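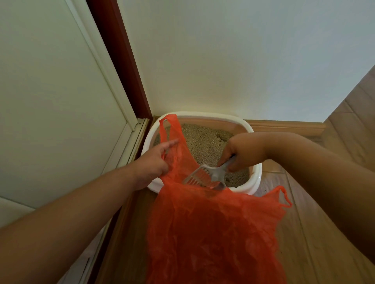 One reader wrote in after my last cat post to ask whether she really had to scoop every single day, or whether every second day would do if the cat didn't seem to mind. My answer is every day, and twice if you can manage it, but I understand why she asked. It's a job that feels much bigger than it is when you leave it, and it feels like nothing at all once you've got a rhythm going. So I thought I'd write out how we do it at our place, from the morning scoop right through to the big monthly wash, and you can borrow whatever suits you.

What you'll need

A litter scoop with narrow slots, if you use a fine litter. Wide slots are meant for the chunkier pellets and will let small clumps fall straight back in, where they break up and make the whole tray smell.

A plastic carrier bag. The thin crinkly sort is fine for a single scoop as long as there are no holes in it. Hold it up to the window and have a look at the bottom corners before you start – I skipped this once and spent the next ten minutes on my knees in the hallway with a dustpan.

A small brush and pan for the floor, and a damp cloth for the rim.

The daily scoop

1. Get yourself down to the level of the tray. Kneeling on a folded towel is kinder than bending from the waist, especially first thing in the morning.

2. Open the bag fully before you pick up the scoop. Give it a shake so there's air in it and the sides aren't stuck together.

3. Hold the bag by one handle in the hand you don't write with, and bring that handle up over the front rim of the litter box. Let the rest of the bag hang down in front. This way the mouth sits right where the scoop will tip, and you aren't carrying anything across open floor. A wooden floor is easy enough to sweep, but the fine stuff does love to find the gaps between the boards.

4. Start in the back corners. Most cats dig there, and ours certainly does. Slide the scoop along the bottom of the tray and lift slowly, so clumps come up whole.

5. Hold the scoop over the litter and give it a gentle side-to-side jiggle until the clean grains have fallen through. Don't bang it on the rim. It makes dust and it frightens the cat, and a frightened cat may decide the bath mat is a nicer place altogether.

6. Tilt the scoop down into the bag and let everything slide off. Keep the edge of the scoop just over the opening and you'll hardly drop a grain.

7. When you've been over the whole tray, rake the litter level again and top it up if it's looking thin. Scrape the bottom gently to check for anything stuck.

8. Tie the handles in a double knot and take the bag out to the garbage right away. Please don't flush it, even if the package says you can. Our plumbing in Clidham is old and cranky and I would guess yours has its moods as well. Then wash your hands properly, with soap. If you're pregnant, this is a very good chore to hand to someone else in the house, and if that can't be done, wear gloves and have a word with your doctor about it.

I timed myself one morning in March while the kettle was on, and the whole business took 105 seconds, not counting the walk to the bin.

The big wash

Every three or four weeks, empty the tray completely and wash it in hot water with a mild, unscented dish soap. Skip the strong cleaners, and never use bleach on a tray that has urine in it, as the two together give off nasty fumes. Rinse well, dry it with an old towel and let it stand a while before you refill it. Wash the scoop at the same time. People forget the scoop!

If the plastic is badly scratched, it's time for a new one. Scratches hold on to smells that no amount of scrubbing will shift. We replaced ours last year with a plain shallow tray from Skamia, and I'm happy with it, though I do wish the sides were a touch higher on digging days.

Where to put it

A corner is good. The cat has a wall behind and can still see who's coming. If your corner happens to be beside a door, check that the door can swing without bumping the tray, and that it won't get shut with the cat on the wrong side of it. Keep the food and water well away, in another room if you have one.

Changing to a new litter

Go slowly. I moved ours from Hatine to Hutsuliak over a couple of weeks, mixing in a little more of the new kind each time I topped up, and there was no fuss apart from one very long stare. If your cat starts going outside the box, go back to the old mix for a few days before you try again. And if a cat is straining, crying or going in and out of the tray with nothing to show for it, call the vet the same day – don't wait on that one.

As for the reader who started all this, she's decided to keep her bags in an old tissue box on the shelf nearest the tray, so one pulls out at a time. I've copied her, and it works very nicely.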